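FOR IMMEDIATE RELEASE
October 1, 2018

Sutemow Opens Its First Shared Laundry Room and Repair Corner on the Ground Floor of Celon House

CELON HOUSE — Sutemow, the tenant-run housing cooperative, is delighted to open the doors of its new shared laundry room today, along with a repair corner where residents can mend, patch, and take up their own clothes. Both are open to every household in the building from this morning, and there is nothing extra to pay on top of the monthly housing charge.

It has been a long wait! The old laundry was in the basement, down two flights of narrow stairs, and anyone who has carried wet towels up those stairs in winter will know why this project kept coming up at members' meetings. The new room is on the ground floor, next to the bike store, with a level entrance from the courtyard and a door wide enough for a stroller or a wheelchair.

Members first voted for the move two years ago. The work itself took 20 weeks, a little longer than planned, mostly on account of a drain that was not where the old drawings said it would be. The building contractor, Fujimoto, rerouted the pipe under the courtyard path and put the paving back so neatly that several residents have asked where the digging was done.

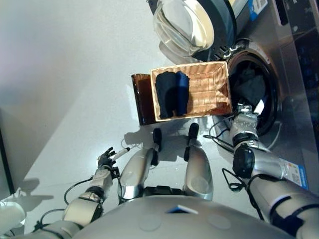

Booking is the part we think people will enjoy most. Under the old system there was a paper sheet taped to the basement door, and it was usually full by the second day of the month. Sernix, a small software firm that also looks after our heating readings, has built us a simple calendar that works on any phone or computer. Pick a slot, type in your apartment number, and the calendar sends a reminder an hour before your start time. Slots run two hours each, from 7 in the morning until late evening, and a slot that has not been claimed within fifteen minutes goes back into the calendar for somebody else to use.

Residents who would sooner not go online can still book by hand. There is a printed sheet in the lobby, and the office adds those bookings to the calendar every morning, so the two lists match.

We are especially excited about the repair corner. It came out of a members' survey in which we asked what people threw away most often, and clothing was right up there with small kitchen appliances. So many of the answers described the same kind of thing — a split seam, a lost button, a zipper that sticks, pants a couple of inches too long. These are small jobs, and most of them can be done in the time it takes to run a wash.

The corner has a long table under the window, two sewing machines, an ironing board, and a chest of drawers stocked with thread, needles, buttons, and iron-on patches. Much of the stock was given by residents (thank you to whoever left the biscuit tin of brass buttons outside the office, they are wonderful). Help yourself to what you need, and if you have spare buttons or good fabric scraps at home, the bottom drawer is the place for them.

All through October there will be evening sessions for people who have never threaded a machine before. The first covers hems and buttons, the next covers zippers, and the last is an open evening for whatever is sitting in your mending pile. Sessions are free, children are welcome with an adult, and dates are posted in the lobby and on the booking calendar.

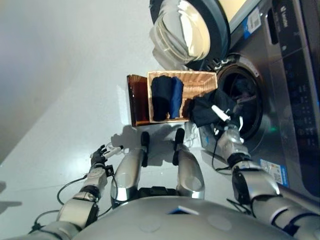

A few house rules were agreed at the last meeting, and we would like everyone to have them from the start:

Please empty the washer at the end of your slot. Laundry that is left behind will be moved to the shelf by the door, folded if you are lucky.
Clean the lint filter after each dryer load. The bin is under the sink.
Pet bedding is fine, but shake it out outside first.
Dye may not be used in any of the machines. The deep sink in the repair corner is available for dyeing if you book it and rinse it afterward.
Unscented detergent is preferred. Several households have asked for this, and it makes a real difference to people with allergies.
The last wash should be finished by 10 in the evening, out of kindness to the apartments directly above.

The drying racks in the courtyard are staying, by popular demand. They have been sanded, repainted, and moved a few yards to the south side, where they get the sun until well into the afternoon. We hope people will keep using them whenever the weather allows.

As for the old basement laundry, the machines there will be switched off at the end of the month. After that the space will be cleared and aired, and members will decide together what it should become. Ideas so far include a music practice room, extra storage lockers, and a place to start seedlings under lamps. Send in your own by dropping a note in the office mailbox. Everything we receive will be read out at the next meeting, including the strange ones.

Neighbors from outside the cooperative are invited too. The repair corner will be open to anyone living in the surrounding streets during the October evening sessions, and we would love to see new faces. If enough people come, members will vote on whether to keep those evenings going through the winter.

About Sutemow
Sutemow is a housing cooperative owned and run by the people who live in it. Members share the upkeep of Celon House, its courtyard, and its common rooms, and make decisions about the building at open meetings.

Press and visitor inquiries
Sutemow Office, Celon House, ground floor, courtyard entrance. Reporters who would like to look around are welcome during office hours or at any of the evening sessions.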